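The safe at the Marinho house

Lorraine Tamihana got the call at ten past six in the morning, before she had her boots on. The woman said her name was Maiara Queiroz and that her uncle had died and left a safe in the hall closet. Could somebody come out to Sandport and open it?

"Do you have paperwork?" Lorraine asked.

"What kind of paperwork?"

"Something that says the house is yours, or the safe is. And a driver's license."

There was a long pause on the line. "I have a letter from the lawyer," Maiara said.

Lorraine told her that would do and wrote the address on the back of a parts invoice. It was on Marinho Street, up the hill from the ferry. She knew the street. She had rekeyed half of it the year the property manager ran off with the master.

She loaded the drill, the scope and the long bits, and left a note for Devendra Prajapati, who opened the shop at eight and never answered his phone before then.

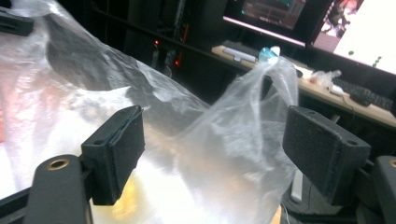 The drive took most of an hour with the bridge up. Maiara was waiting on the steps with the letter in a folder. She was younger than she had sounded. There was a man with her, heavy in the shoulders, in a good coat.

"My cousin," she said. "Emerson Lopes."

"How long will it take?" Emerson said.

"I haven't seen it yet."

Lorraine read the letter twice. It was signed by a Simone Pacheco, attorney, and it named Maiara as executor. It said nothing about Emerson. She copied down the license number and handed everything back.

The safe was a Salby, waist high, gray, bolted through the floor. Lorraine got down on her knees and looked at it for a while without touching it. It had a three-wheel combination lock and a key lock under the handle. The dial was worn bright on one side where a thumb had been pushing it for years.

"Can't you just drill it?" Emerson said.

"I can. It'll cost you a new lock."

"Drill it."

"It's her safe," Lorraine said.

Maiara looked at the floor. "What's the other way?"

"I sit here and turn the dial. Might be two hours. Might be all day."

"Do it the other way," Maiara said.

Emerson went out to the porch and made a phone call. Lorraine could hear him through the door, not the words, only the pitch of it. She took out her notebook and began to graph the contact points. Left, right, a number, a number. Her father had taught her on a Salby much like this one, on the kitchen floor, with the radio off. He had been a slow man and a good locksmith, and he had never made much money.

Maiara brought a chair and sat in the hallway.

"He told me once there was 4,000 dollars in there," she said. "He told Emerson it was a lot more."

"People say all kinds of things about safes."

"Have you ever found a lot?"

"Once I found a ham," Lorraine said.

She had the first wheel a little before eleven. The second came fast after that. At noon Maiara heated soup and they ate it standing up. Emerson ate his on the porch.

The third wheel gave her trouble. She kept getting the same low reading in two places and neither one would open. She went back and tried them again, slower, and on the second one the bar dropped. It made a small flat sound. The key was the easy part. She picked it in a few minutes and stood up, and her knees hurt.

"You open it," she told Maiara. "I don't need to see." 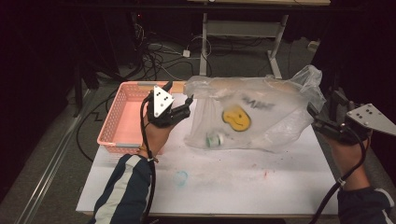 Emerson had come in and was standing behind them. Maiara pulled the door and reached to the back of the bottom shelf. What she brought out was a plastic bag, the thin see-through kind with a yellow smiley face on it, folded over several times and held with a rubber band. She took the band off. Inside was an envelope with 1,000 dollars in it, and a small book of Uncle Ilo's, in which he had written down every loan he ever made to the family. Emerson's name was on most of the pages.

He read over her shoulder for a minute. Then he buttoned his coat.

"He always kept track," he said, and went down the steps to his car.

Lorraine wrote the new combination procedure on a card and wrote up the bill at the kitchen table. Maiara paid it out of the envelope.

"Do you want the lock changed?" Lorraine asked. "The front door. He'd have a key, I guess."

Maiara looked out at the street, where the car was still sitting with its lights on.

"What would that cost?" she said.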